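Trevirby Teach Kit, Set-up Guide
Section 4: Showing a task to the arm by remote control
Revision 10/01/2020

This section explains how to record demonstrations with the hand controller. Please finish Section 3 (mounting and zero position) before you begin. If the arm was moved to another table after Section 3, the zero position must be done again.

4.1 Before you start

The arm learns from the movements which you make with the controller. It does not understand what you wanted to do, it only stores what you did. For this reason a slow and clean demonstration is of more use than a fast one.

You will need:
The arm with the gripper fitted
The hand controller and its cable
The Tarnberg recording software, installed on your computer
A table which does not shake when the arm stops

CAUTION: Keep your face and hands out of the reach of the arm while the green lamp on the controller is on. The stop button must be within reach of the person who holds the controller.

CAUTION: Do not use glass, knives or open cups with liquid during the first recordings.

4.2 Connecting the controller

1. Switch off the arm at the power box.
2. Put the controller cable into port B. The plug goes in only one way. Do not press it with force.
3. Switch on the arm. Wait until the lamp on the controller stops blinking.
4. Open the software and choose Connect. The name of the arm appears in the list on the left.
5. Press the trigger halfway, then fully. The gripper must close halfway, then fully. If it opens instead, go to Settings and change Trigger Direction.

Note: With Kravchuk controllers of the older type the lamp stays orange. This is normal.

4.3 Setting the speed

1. Open the Speed page.
2. Set the value to 9 for your first session. The highest value is 58, and it should be used only by persons with experience.
3. Move the controller a short way to each side. The arm should follow without a jump.
4. If the arm jumps, release the trigger, hold the controller still and choose Re-center.

4.4 Recording a demonstration

1. Decide on one task and write it in the Task field in a short sentence, for example "Fold the cloth once" or "Put the pen in the basket". Use the same sentence for every demonstration of this task.
2. Bring the arm to the start position with the Home button.
3. Press Record. You hear one short tone.
4. Move the gripper above the object, open it, go down, and close it. Make a small pause before you lift.
5. Complete the task and open the gripper fully.
6. Press Record again. You hear two tones.
7. Choose Keep or Discard. If you dropped the object or touched the table hard, choose Discard.

Repeat the steps until you have 39 kept demonstrations. One recording may not be longer than 4000 samples, after this the software stops by itself and the recording is lost.

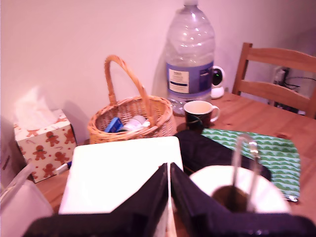
Between two demonstrations, move the object a little and turn it a little. When it always lies in the same place, the arm learns the place and will miss the object later. The other things on the table can also be moved from time to time, but do this between recordings and never during one.

Note: Soft things such as cloth or thin plastic bags are more difficult than boxes. We advise to practice with a box first.

4.5 If something goes wrong

The gripper closes but the object slips out: go lower before closing, or clean the fingers with a dry cloth.

The arm stops and the lamp is red: the arm met too much resistance. Release the trigger, check that nothing is caught under the gripper, and press Home.

There is no tone when you press Record: the Task field is empty.

Recordings are saved but the list is not updated: close the Fustier viewer, if it is open, and choose Refresh.

4.6 Ending the session

1. Press Home and wait until the arm stands still.
2. Choose Save Session. Do not remove the cable while the bar is moving.
3. Switch off the arm at the power box.

Training with the saved session is explained in Section 5.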